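How does a film squeeze down a wire?

Hello again! Last time I wrote about how websites remember you, and I got a lovely pile of questions afterwards. The one I liked best came from a reader who wanted to know why her cartoon goes all blocky for a bit and then suddenly looks sharp again. I used to wonder about that too, so let's have a go at it.

First, what is a video? It's a big stack of still pictures shown very quickly, one after another, so quickly that your brain joins them up and sees movement. You can do the same with a pad of sticky notes and a pencil. Draw a ball in the corner of the last page, draw it a tiny bit further along on the page before, and keep going until you run out of paper or patience. Flick the pages and off it rolls.

Now, every one of those pictures is made of little coloured dots called pixels, and the computer has to know the colour of each dot. That's an awful lot of colours to write down. If we sent the whole lot to your tablet just as it was, you'd be waiting ages before the opening song even started.

So we cheat! The cheating is called encoding, and the program that does it is called an encoder. I spent my first job looking after encoders at a little company called Nimeo, where we put school plays and swimming galas online for parents who couldn't get there. My boss was Sinan Coşkun and he taught me the first trick with a bag of sweets.

He put 9 red sweets in a row and asked me to tell him what I saw. I said "red, red, red, red..." and he stopped me and said, "Couldn't you just say nine reds?" Well, yes, I could, and it's much shorter. A patch of blue sky in a cartoon is like that row of sweets. The encoder doesn't need to say "blue" over and over. It can say "blue, all the way across to here" and get on with the next bit.

(I ate the sweets. He'd said I could.)

The second trick is even better. Think about a newsreader sitting at a desk. Her mouth moves and her eyebrows go up and down, but the desk just sits there being a desk. So the encoder stores one full picture, called a keyframe, and for the pictures after it, it mostly writes down what's different. Mouth moved a bit. Eyebrow up. Desk same as before. Then after a while it stores another full picture, in case anything has gone wrong, and starts again.

You can try this at home with a friend. Draw a simple picture each, let's say a house with a tree, and make sure they match. Then hide yours, change one thing, and tell your friend only what you changed. "I put a cat on the roof." Now your friend has the new picture too, and you only had to say a few words! Do 8 changes in a row and then compare. My niece and I ended up with two very different cats.

The third trick is a bit sneaky. Your eyes are brilliant at noticing light and dark, and not quite so good at noticing small changes in colour. The encoder knows this, so it throws away some of the colour detail and hopes you won't spot it. Most of the time you don't.
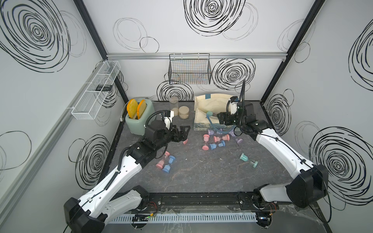
But what about those blocks? When your internet is slow, there isn't room for all the detail to get through, so you're sent a smaller, rougher copy. A clever video site keeps several copies of the same film, from tiny and fuzzy to big and sharp, and your tablet keeps swapping between them depending on how fast things are arriving. When it goes sharp again, you've been swapped back up. It's happening while you watch and you don't have to press anything.

Making all those copies takes time. At Nimeo we had one old computer we called Stetevby (don't ask me, the name was on it when I got there) and it once took 57 minutes to get through a single nativity play. These days people often borrow lots of computers at once from a big building full of them, and each one does a little piece of the film. Imagine 200 people each colouring in one page of the same book. Then you only have to put the pages back in the right order.

Some videos are much harder to squeeze than others. Confetti is dreadful. So is snow, and so is a football crowd waving flags, because nearly everything changes from one picture to the next and the "same as before" trick hardly helps at all. Next time there's confetti on a show, look closely and see if it goes a bit mushy.

Words to remember: a pixel is one dot of colour, a keyframe is a full picture, and encoding is the squeezing. The unsqueezing at your end is called decoding, and I'll do that one in January if you send me enough questions about it.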